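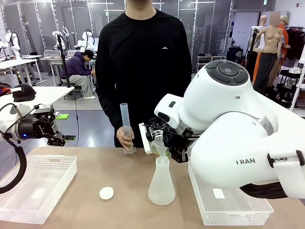

Print E-mail

Part-time Kitchen and Supply Assistant, Handness Community Cooking School

Handness is looking for a part-time assistant to help run our evening and weekend cooking classes. The school is on the second floor of the Au Building, above the Ikis fabric shop. We teach home cooking, canning and pickling, and basic bread to adults, and we run a separate program for teenagers in July.

The assistant works under Cheuk-hei Kwan, who manages the kitchen and teaches the canning and pickling classes. This is a support job. You will not be asked to teach, although assistants who want to lead a class later on have been able to do so.

What you will do

Set up stations before class and put the room back in order afterward. Weigh and portion dry goods, oils and vinegars from bulk containers. Label everything with the contents and the day it was opened. Wash and put away equipment. Check deliveries against the order sheet and tell the kitchen manager about anything short or damaged. Greet students at the door, mark attendance and show new people where to hang coats. Take compost and recycling down to the yard at the end of the shift.

The pickling classes use the most equipment and take the longest to clear. Plan on staying until 9:30 p.m. when one is on the schedule. Other evening classes are usually cleared by 9.
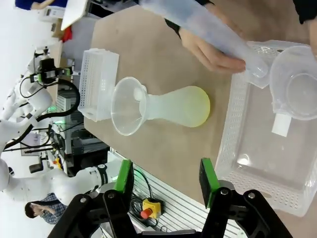

Hours and pay

The job is 16 hours a week during the teaching season, split over three evenings and one weekend morning. Evening shifts start at 4:30 p.m. Pay for a standard week is $354 before taxes. Paid training takes up the first two weeks, at the same rate. There are no classes in the last part of December, and the assistant is not scheduled then.

You get a meal on each shift and can take one class per season free if there is a spot open. We pay the fee for your food handler card if you don't have one.

What we are looking for

You should be able to lift 40 pounds and be on your feet for most of a shift. You should be comfortable with weights and measures, both metric and U.S., and write clearly enough that other people can read your labels. Restaurant or cafeteria experience is useful but we will train someone without it. Cantonese or Spanish is a plus. Please tell us about any food allergies when we talk, as nuts, shellfish and wheat are all handled in the kitchen.

We order through Sunix, an online stock system. If you can use a spreadsheet you will pick it up quickly.

About the school

Handness has been open for nine years. Last season we had 776 enrollments, with classes of up to 12 people. There are two full-time staff and four part-time teachers.

How to apply

Send a resume, or a short letter about the work you have done, to Cheuk-hei Kwan at the school office. Keep it under a page. Include the evenings you can work and the names of two people we can call. You can also drop off an application in person between 1 and 4 p.m.; ring the bell marked Office.

We will call applicants we want to meet. The interview takes half an hour and is followed by a paid trial shift. The position stays open until filled.

Print E-mail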